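Put the Paddle Back in Its Case

2018-03-27

When I moved to Skernau ten years ago, I did not know the language well, but I knew table tennis. The club in the next town, Brornham, let me play from the first evening. I am still a member there, and I have an opinion which my teammates have heard too often: a paddle should live in a case, and it should go back into the case after every session.

It sounds like a very small thing. But I see good paddles thrown into sports bags, between shoes and keys and a bottle that is not closed well. The same players will talk for half an hour about the speed of the rubber. They pay a lot for a sheet and then let it collect dust and sand.
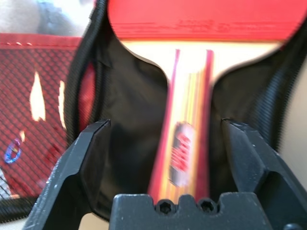

A red-rubbered paddle in its padded black case, with the zipper open.

My first case was a gift from an uncle in Trujillo, and it was two sizes too big. The paddle moved inside it like a spoon in a drawer. I used it anyway for many seasons. Later I bought one with padding and a zipper that goes around the curve, and I understood the difference. The edge of the blade is the weak part. It is wood, and one fall on a stone floor can take a piece from it.

Some people say that a case makes you slow. You come home tired, you want to drop the bag and eat. I accept this argument a little. But how long does a zipper take? I think the real problem is that we do not respect small things when the big thing, the match, is finished. My grandmother in Flidudia kept her sewing scissors in a cloth pouch all her life, and they were sharp when I inherited them.

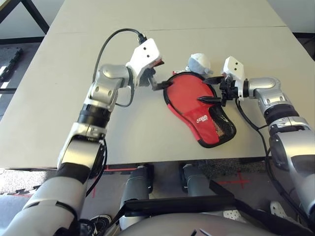 Photo: Skernau Weekly / reader archive

The pouch is also enough for many things, I must say. Not everything needs hard walls and padding. I keep spare balls in a soft one, and a small towel in another. I like them red or some other strong color - a black pouch at the bottom of a black bag is lost until summer.

I have one more request, this time for the clubs. Give the players a clean table near the door. At Brornham we pack on the bench, or on our knees, and things fall. On a table you can open the case flat, wipe the rubber, look at the edge for damage, and close everything properly. Our hall has space for it, beside the place where the old lockers were. I have asked about it every March, and I will ask again this year.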